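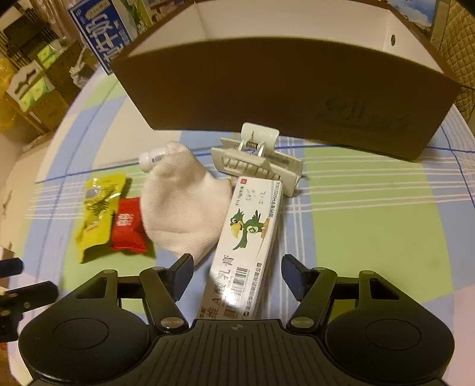
Photo: Iman Shehata / Lirnetar

Ticket: wrist camera exposure, Kovum hand-held gripper
Status: open, waiting on vendor
Opened: June 29, 2021
Reporter: Iman Shehata

Problem. With the Eltus camera module on auto exposure, print on glossy cartons washes out when the fingers are open over the target. Glare covers part of the lettering on the white medicine carton, while its lower left section is in shadow. The Brandão module we ran in February did not do this on the same table.

Setup. Round table, plaid cloth, carton between the finger pads, hair clip and open box behind it. Fingers wide apart. Firmware 2.8, stock lens.

Tried so far:

Auto exposure, full-image metering. Fault on 8 of 12 approaches.

Auto exposure, center metering. Worse. The ribbed plate and housings are black and fill the bottom of the view, but moving the metering window off them made no difference to the carton.

Gain fixed at 100. Carton readable, yellow packet still shows bright highlights. Dark front of the box loses detail, including the embossed logo.

Pads swapped for the gray set. No change, swapped back.

Lens cleaned. No change.

Notes. Finger tracking is not affected. The pivot pins and both pads are found in every run, so the calibration file stays as it is. Please do not merge this with the linkage backlash ticket.

Request to Eltus: confirm whether the exposure ceiling can be set per session from the controller, or only at boot. We need it per session. Raw logs are on the Lirnetar share under the ticket folder.

Next: repeat the 12 approaches with the ceiling at two settings and the Brandão module as reference.

Contact Lirnetar Support | © 2021 Lirnetar | Back to top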